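Jewelry Care and Small Storage, Session 2
Notes by Aurelia Bratu

Hi everyone! Before Thursday, please empty out wherever you keep your small things (dish, drawer, coat pocket, I don't judge) and sort it all onto a pale surface. A white table is great for this. My own pile took up most of an evening and I found a Trulton earring I had given up on two winters ago.

Sort by what scratches what. Pearls are soft, so they come first and they get their own spot. Chains go next, closed at the clasp before you put them down. Anything with a sharp pin or a stiff clip goes in last, alone if you have the room.

Cleaning: a damp cotton cloth for pearls, then let them dry flat overnight. No vinegar, no toothpaste, and please no ultrasonic baths! The Husar reading covers plated metal on page 54. You can skip the part on enamel.

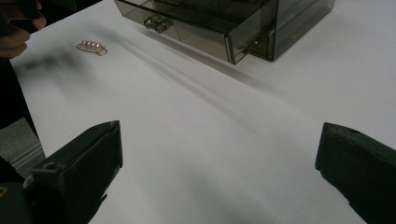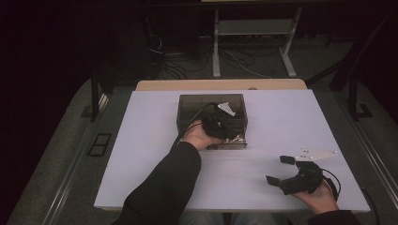 Drawers are where I get fussy. I like see-through ones, even the darker tinted kind, and I'd take a shallow one over a deep one any day. A gold-colored piece with a row of four pearls, like the one lying on the white table in the first picture, should go in flat with the pearls facing up, on a scrap of felt if you have it. Cut the felt a little small so it doesn't ride up and jam the drawer.

Bring one piece you're unsure about, plus your Mitov worksheet.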